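Every January I get the same email from upstairs asking for my capital equipment list, and every January I want to write back, "Please define equipment." We do product handling for small retailers – accessories mostly, the kind of thing that needs to be hung, displayed, boxed and shipped without looking like it slept in a car. For the last couple of years we've also been working out how much of that a robot could do. So my list has arms on it, and grippers, and also tape. Guess which ones get questioned!

I've decided that we budget for this stuff backward. We start with the arm, because the arm has a quote attached and a glossy PDF, and then whatever money is left gets spread over everything else. My first year I had two arms from Dvorak penciled in before I had one single recorded demonstration of a person doing the job. I was so proud of that spreadsheet (it had colors).

Loretta Park, who runs our bench and has more patience than I do, asked me what the arms were going to learn from. I didn't have an answer. So we pushed the arms to the next year and bought hand-held grippers, and I'm still a little smug about it, even though it was her idea.
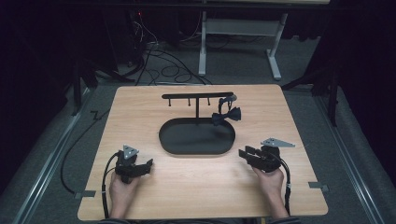 Bow tie on the display stand, a gripper in each hand.

I love how plain that setup is. A table, a stand, a bow tie, two grippers and somebody's actual hands. The accessory stand cost me less than lunch for two. But look at how many line items are hiding in there – the cables, the little ties on the cables, the tape at the sides of the table, the curtains, the carpet. My original budget had a row called "misc." and I'd put $206 in it. We went through that before the table was even where we wanted it.

And then there's the stuff being handled. People forget that the props are a budget line! A navy bow tie is a nasty little object to pick up. It has a loop, it has two wings that flop wherever they feel like flopping, and it's dark, so against a black stand you're asking a lot of a camera. If you only buy one, you'll learn a great deal about that one bow tie. I now ask for 4 of every soft item, in different fabrics if I can get them, and I get the occasional raised eyebrow about my apparent need for formalwear. Fine. A bow tie is cheap next to a day of Loretta's time.

Which brings me to the real cost, and the one I'd like more planners to put at the top of the page: hours. Our first serious quote from Brilta was $1,185 for a set of spare finger pads, linkages and mounting bits, and we had a whole meeting over it. A whole meeting! Five salaried people sat in a room deciding if we could afford parts, while the bench had no spares and no way to keep going if something snapped. I don't think anybody priced the meeting.

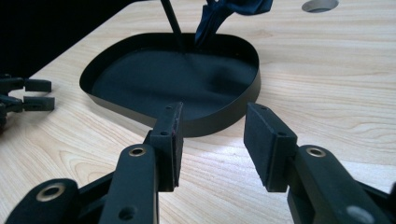

Zidell workshop, January

My argument for buying spares up front pretty much rests on that part of the tool. The jaws and the pads are where the work happens, and all those pivots in the linkages are moving parts, and moving parts wear. You wouldn't run a delivery van without money set aside for tires. But I've read plenty of automation plans with a big number for hardware and nothing at all for the bits that touch the product.

The folks who sell to us don't help much here. Wemomon's rep is a lovely guy and he will talk about payload until the sun goes down, but when I asked what a replacement pad costs he had to call me back. (It was $97. I would've guessed half that, and I'd have been wrong in the budget all year long.)

Now, I do hear the other side. Some people I respect say you should buy the arm early, so you find out early what it can't do, and there's something to that. A person with a gripper in each hand is very forgiving. We lean in, we twist a wrist, we go around the post without thinking about it. An arm bolted to a bench may not reach that same spot, and it'd be a shame to find out after months of recording. If you've got the money to rent one for a few weeks, rent it. I'd still pay for the bench time first.

So this year's list is going up with the hours on the first line, then props, then spares, then tables and tape and cable ties, and the arms on the last line with a question mark next to them. "Misc." is gone. I expect a call about the bow ties by the end of the month.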